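Ticket 400 – Table-moving demonstrations, Toltport site
Queue: Robot handling rules / practice
Opened by: Siwan Wogan
Assigned to: Iestyn Vaughan
Status: Open, waiting on Calthorpe

Reported problem

The Calthorpe handling rules say furniture must be moved "with a symmetric two-hand grasp on a single rigid body." The checker rejected 13 of our 77 table clips on Thursday, all for "asymmetric grasp." I've watched the rejected ones and I don't believe the rule was written by anybody who has shifted a table. With two tables end to end, one hand steadies and the other takes hold of the edge. If the robot is supposed to learn from people, why are we throwing out what people do?

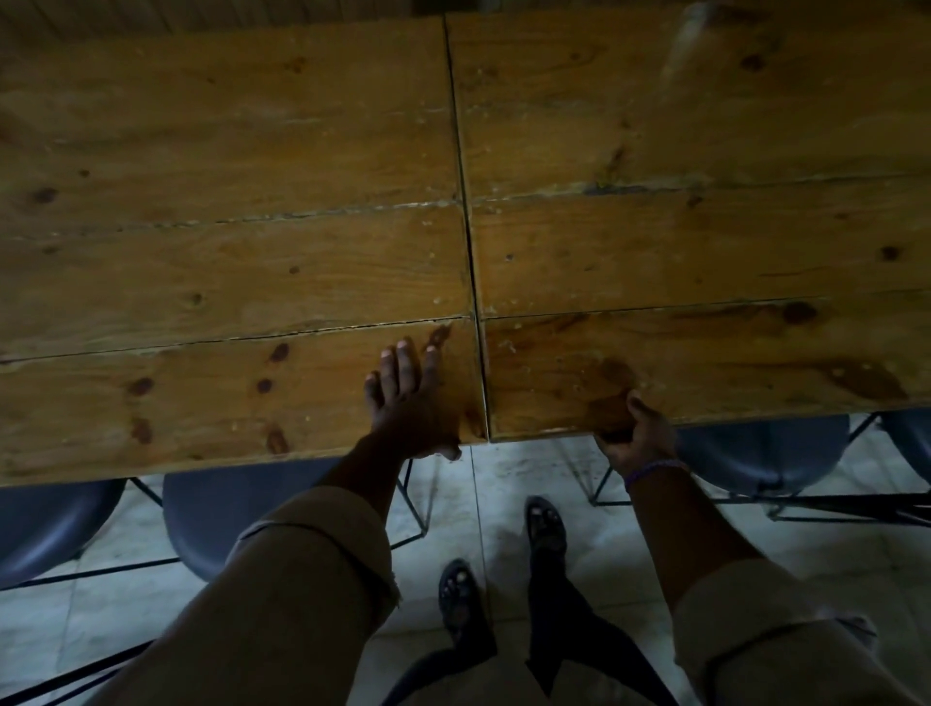
Rules issue 13, page 90

The page this comes down to. Left hand flat on one table, right hand hooked over the front edge of the other, with the seam in between. The checker sees two different hand shapes and fails the clip. The rule has no wording for two objects side by side, so I can't tell whether it's meant to apply at all.

Log

Iestyn Vaughan, 9:40
Re-ran the 13 with the checker's tolerance opened up. Same result. It isn't a threshold problem, it compares grasp type left against right and stops there. I put them back in the held folder. Please don't delete any.

Gwion Skyrme, 11:15
Could we ask people to use both hands the same way? It would pass.

Siwan Wogan, 11:22
It would pass, and we'd have a pile of clips of people moving tables oddly to please a script. No.

Heiðrún Hjaltested, 13:05
I'm less sure the rule is silly. A flat palm tells you very little about force. Is that left hand holding the table still or just resting? I can't say from one still, and I doubt the label can either – so what exactly would we be accepting?

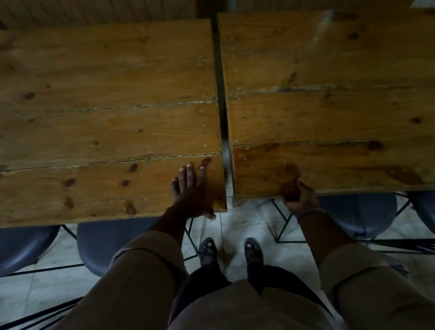
Proposed wording

1. "Symmetric grasp" applies only when both hands are on the same object.
2. Where each hand is on a different object, label the hands separately. Use "flat contact" for an open palm, and don't write "push" or "pull" unless the motion in the clip shows it.
3. Chairs or stools under the tables stay in the clip. Record them as obstacles.

Iestyn Vaughan, 15:30
Sent to Hywel Beddoe at Calthorpe. I left out the line about who wrote the original rule. The held clips stay held until he answers, and I'm not expecting that before next week.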